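## 4. Recording your first batch of demonstrations

Right, so by now you've got both arms homed, the hands calibrated (section 3 – please don't skip it, I did once and lost a whole afternoon) and the recorder talking to Plikoteo. This is the part where you collect the examples the policy will learn from. It's slow and a bit repetitive, and I rather like it.

I'm writing from the way we do it at Kavby, with two arms, two five-fingered hands and the head camera. If your rig is different, most of this still holds.

> **Caution:** keep the stop button within reach of the person minding the table. The operator is looking at the head view and won't see a cable catching at the elbow.

### 4.1 Before you switch on

1. Clear the table completely, then put back only what belongs to the task. It sounds fussy, but a stray screwdriver that turns up in half your episodes will end up meaning something to the model.
2. Check the tape. The rectangle on the tabletop marks where objects may start, and both hands should be able to reach every corner of it without the arm stretching out straight. If a corner has peeled, redo that whole side.
3. Follow each cable with your finger from the wrist back to the base. You want a loose curve with nothing rubbing on the table edge.
4. Open the head view and leave it open. Whatever you can see there, the model gets too – desks, shelves, people and all. We don't tidy the background between sessions. Fares Zein argued for a curtain early on, we tried one, and the policy got confused the moment we took it away!

### 4.2 Setting up the task

1. Make a new task in Plikoteo and give it a plain name that says what happens, such as `lift_box_right_to_left`. Don't call it `test2`. I have a folder full of `test2`.
2. Write the instruction line. One sentence, everyday words, the way you'd say it to a colleague: "Pick up the box and put it next to the bowl."
3. Pick your objects. I like a mix of hard and soft, tall and flat, and at least one thing that's awkward to grip.
4. Set the episode limit to 18 seconds for single pick-and-place tasks. You can raise it later if your operators feel hurried.

> **Note:** see-through objects are fine, but record more of them. The depth reading tends to go patchy on clear plastic and the model needs the extra practice.

### 4.3 Recording an episode

1. Send both arms to the ready pose and wait for the tone.
2. The table person (that's you, if I'm the operator) places the objects, steps back and says "clear". Gloves are up to you. I'd wear them.
3. The operator presses **Record**, counts one breath, and starts moving. That little pause gives you a clean first image.
4. Do the task at a steady, slightly lazy speed. If you miss a grasp, go back and try again in the same episode. Recoveries are gold, so keep them in.
5. Open the fingers fully, draw the hand back, and press **Stop**.
6. Mark the episode **Good**, **Recovered** or **Bin**. Be quick about it and go with your first feeling.
7. Move the objects. Turn them as well, don't just slide them – Larasati Osman found that our first set had the same box at the same angle nearly every time, and the policy could only pick it up that way.
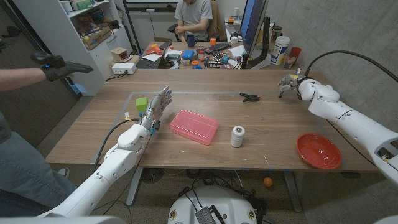

Every 7 episodes, swap something. Change one object for another, or move two of them close enough that the hand has to come in from a different side. Write the change in the session notes, even if it's only a word or two. You'll be very glad of it when you're hunting down why a batch behaves oddly.

> **Caution:** never reach into the taped area while the recorder light is on. If something needs straightening, stop the episode, bin it, fix the thing and carry on. A hand in the middle of an episode is bad data and it's also how you get your knuckles rapped.

### 4.4 How many is enough?

Everyone asks me this. Our first useful policy was trained on 2,247 episodes across all tasks, and for the next one I'm aiming for 3,000. You can get something that moves sensibly with far fewer, as long as the starting positions are well spread out. If you have to choose between more episodes and more variety, go for variety.

Swap operators too, if you can. Akash Tripathi moves in long smooth sweeps and I'm all little corrections, and the mix did us good.

### 4.5 Finishing up

1. Send the arms to the rest pose before you cut the power. They sag otherwise.
2. Run **Check batch**. It flags dropped images and any episode where the finger readings stayed flat.
3. Watch a handful of flagged episodes yourself before deleting them. Some are perfectly good.
4. Upload, and wait for the green tick before you close the lid on the laptop (yes, I've done that as well).

If the check complains about the clock between the two hands, go back to section 3.6 and run the sync again. You don't need to recalibrate.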